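Ticket 2197: right gripper track jumps when both hands come in close
Opened: 24/05/2019
Project: Grollora (student team, Kowalczyk lab bench)
Component: hand tracking / Metarel recorder
Status: open

Hi all! Putting this in writing before I forget the details, and so whoever has the bench next doesn't redo everything I did today.

The problem: I'm recording demos for the hat task (take the cap off the stand, put it back on) and the right gripper keeps teleporting in the playback. It's fine while my hands are far apart. Then I bring the two of them in toward the cap and the right one jumps sideways, sits there for a bit and snaps back. The left one is rock solid the whole time, which is kind of annoying!

First thing I tried was a plain restart of the recorder. No change. Then I swapped the two USB plugs at the hub, thinking it was a bad port, and the jump stayed with the right gripper, so I'm calling the port good. I also wiggled the cable at the handle (gently, I promise) with the live view open and couldn't get it to drop out.

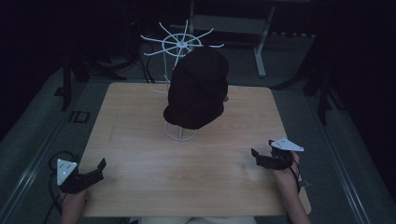 Next I went after the marker plates. My hunch was that I roll my right wrist when I reach for the brim, and the dots on the plate get too slanted for the tracker to read. I did 11 takes holding the plate as flat as I could and only one of them jumped. Then I went back to my normal lazy grip and got jumps in almost 100 frames of a single take, all bunched up at the moment of the grab. So the angle matters, for sure, but I don't think it's the whole story (that one flat take still bugs me).

I looked through the Plenon log too. Frame 158 of the bad flat take has the right plate matched to the left plate's ID. That smells like a mix-up in the config file, maybe left over from when we reprinted the plates in October? I haven't touched the file yet, I'd like someone who knows that part to look first.

Workaround for now: keep the right plate flat, come in slower, and check the playback before you reset the cap. Please don't delete my bad takes, they're in the folder called jumpy and we need them to test the fix.

Still to do:
- compare the plate IDs in the config with the printed sheet
- rerun the flat takes with the left and right plates swapped
- try it with the room lights up

Update, same evening: checked the printed sheet and two of the dot patterns on it look really similar to me. Config is next, leaving this open.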